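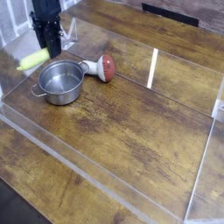
Date: 23 April 2024
Subject: Re: [clanderura-users] Nightly import stalls after upgrade to Cedik 4

On the import stall, the original poster wrote:

> Since moving our catalog server from Cedik 3 to Cedik 4, the nightly
> import from Kireo stops partway through. No error in the log. The process
> stays up, holds its database connection and uses no CPU. Restarting it
> gets a little further each time. Batch size is set to 2000, as it was
> before the upgrade. The import used to finish well before staff came in.
>
> Is there a known limit on batch size in the new release, or should I be
> looking at the database?

I had the same symptom on two servers. The batch size is involved, but there is no hard limit on it.

Cedik 4 opens a separate transaction for the authority lookups. In version 3 these shared the import transaction. If a batch contains a record that both inserts a new heading and refers to it later, the lookup waits on a row that the import has not committed yet. The import in turn waits for the lookup to return. The database does not report a deadlock, as one half of the wait is inside the application.

Larger batches make this more likely. At 2000 we hit it every night. At 300 we hit it once in a month, on a file with an unusual number of new series headings.

To confirm that you have the same problem, leave the process hanging and list the open sessions on the database. You should see one session idle in transaction and a second one waiting on a lock held by the first. If you see only one session, stop reading, it's something else.

What worked for us:

1. Stop the import and let the open transaction roll back. Check that both sessions are gone before going on.
2. In the import profile, set `lookup_mode` to `shared`. This brings back the version 3 behavior. The setting is not in the sample profile, and the upgrade script does not add it.
3. Set the batch size to 300.
4. Run the import again from the last committed batch. The number is in the `import_state` table.

Step 2 alone should be enough. I kept the smaller batch anyway -- a failed batch costs less to repeat, and on our hardware the total run time went up by only 4 minutes.

Two further notes. The lookup timeout defaults to zero, meaning no timeout, which explains the empty log. I set it to 5 seconds so that a stuck lookup at least leaves a line behind. Second, if you export to Moulin from the same server, move that job so it does not overlap with the import. It takes a read lock on the headings table and will slow things down even with shared lookups -- not a hang, but easy to mistake for one.

I have not tested any of this with the Kireo delta format. We still pull full files and don't plan to change before September. If someone here runs deltas on Cedik 4, I'd like to know whether `lookup_mode` is read at all in that case. The code path looks different to me.

Our import profile is short and I can post it to the list if it's of use.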